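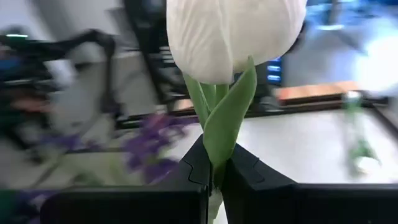

Engelbert Holzer wrote:
If the fingers moved when you let the e-stop out, that is a fault and you should stop using the cell until you know why. Resetting the stop is supposed to make a restart possible. It isn't supposed to start anything. What does the gripper take its power from?

reto_moser wrote:
From the tool connector on the wrist, 24 volts, same as the arm's tool outputs. I'll put the whole thing down properly, my first post was a bit short.

We are teaching two arms to put artificial tulips in a glass vase. Soft stems, so the force is set low in the Vundirik job file. Friday afternoon the arm was holding a tulip over the table and I hit the stop as the stem had slipped sideways in the fingers. Arm stopped as it should. Gripper kept hold of the stem. I reached in to straighten the leaf and a colleague twisted the button out without asking me. Two seconds later the fingers opened all the way and then shut again, hard. I got my thumb out, just. The arm itself didn't move and nobody had pressed start.

The gripper is the Trunex parallel one. I've done it again several times with a bit of foam between the fingers. It does it every time.

gantry_pete wrote:
That's homing. It loses power, it comes back, it doesn't know where its fingers are, so it goes out to the end stop and back in. Most of the cheap electric ones do it. It's in the manual. I wouldn't call it a fault.

Engelbert Holzer wrote:
I would. Manual or no manual, a machine that closes on a hand when someone resets a stop is doing something it must not do. Whether the fault is in the gripper or in how the cell is wired is another question.

gantry_pete wrote:
Right, but people read "fault" and send the gripper back, and they get the same one again. It's behaving as designed. The design of the cell is what's off.

reto_moser wrote:
It is in the manual, on the page about first installation. It says "keep clear during initialisation". Nothing there about initialisation happening after every stop. I had the gripper down as low force in the risk assessment, since the job file says low force. Turns out homing ignores the job file.

solder_and_tea wrote:
How hard is hard?

reto_moser wrote:
I put the load cell between the fingers this morning. 90 newtons when it homes. The job file is set to 5. The stem I had in there has a flat place in it now.

solder_and_tea wrote:
90 on a finger pad is one thing, 90 on the edge of a fingertip is another. What shape are your fingers? If they come to a narrow tip then the pressure is a lot higher than the force makes it sound, and pressure is what you should be measuring.

reto_moser wrote:
They get narrower towards the tip, yes. I haven't got pressure film here but I can order some. I'd still like to get rid of the movement first.

brackenfield wrote:
Does it have to lose power at all? On our cell the stop drops the arm drives and the gripper keeps its supply, it just gets a hold signal. It never homes unless we switch the whole cabinet off. Also means it doesn't drop things.

Engelbert Holzer wrote:
That works if the holding state is safe. Then somebody gets a finger caught, hits the stop, and the gripper carries on holding them. You need a way to let go by hand. Does the Trunex have a release screw?

brackenfield wrote:
Fair. Ours has a lever on the side. I'd forgotten about that as we've never needed it.

reto_moser wrote:
There's a small hex screw under a rubber plug. You need the right key, and you need to be on the correct side of the arm to get at it. Not something I would want to do with one hand.

The other thing is the vase. It is heavy glass and one arm works right over it. If the gripper opens by itself there, whatever it has goes in or beside it. With a tulip that's no problem, but next month they want to move on to other objects.
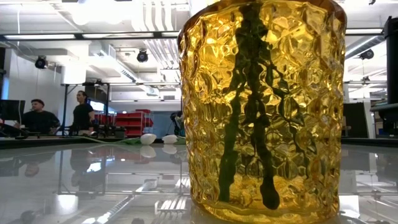
gantry_pete wrote:
Forget what falls out, I'd be more bothered by the glass. If the fingers are down over the rim when they home, they'll shut on it at your 90. Have you tried what that does? I don't mean with your face near it.

reto_moser wrote:
No, and I don't plan to. For now the stop procedure says nobody goes near either gripper until it has been reset and has finished homing, and the person who pressed the button is the one who resets it. There's a tag on each button. I know that's only a rule on paper.

Engelbert Holzer wrote:
It's the right thing to do today. It shouldn't be the answer in the end. People will reach in, you did it yourself and you know the machine.

What I'd look at is a separate relay for the gripper supply. The stop takes the power off. Releasing the stop doesn't put it back. It comes back only from a reset button you have to press, placed where you can see both arms and can't touch either of them. Then homing happens when somebody has asked for it.

solder_and_tea wrote:
Second this. Also check whether the force limit for homing can be changed at all. On some grippers it's a parameter, only it's hidden in the service menu.

reto_moser wrote:
Asked Aebischer that, they sold us the grippers. Reply came from the Stenach office: there is a homing force setting, it's in firmware newer than ours. They didn't say how low it goes. They also said the units we have left the factory in October, so I'm not sure why they don't already have it.

gantry_pete wrote:
Don't update both at once. Do one, measure it, leave the other alone until you're happy.

reto_moser wrote:
That was the plan.

reto_moser wrote (25 December 2022):
Update. Relay is in on both arms, with the reset button on the post by the monitor. Let the stop out ten times per arm, no finger movement until the button is pressed. Gripper still loses its grip position when the power goes but it stays shut, so the tulip doesn't fall.

Firmware is on one gripper only. I haven't measured that one yet, the load cell is locked in the office until people are back. I've changed the risk assessment to say full force at any power-up and I'm leaving it like that whatever the new number is.

brackenfield wrote:
Is the reset button monitored? If it sticks in, you're back where you started.

reto_moser wrote:
No. It's a plain push button at the moment. I'll see what the relay can do, I think it has a terminal for that.

Engelbert Holzer wrote:
It should act when the button is let go, not when it's pushed. Look for a "monitored manual reset" wiring diagram in the relay's data sheet. If there isn't one, get a different relay.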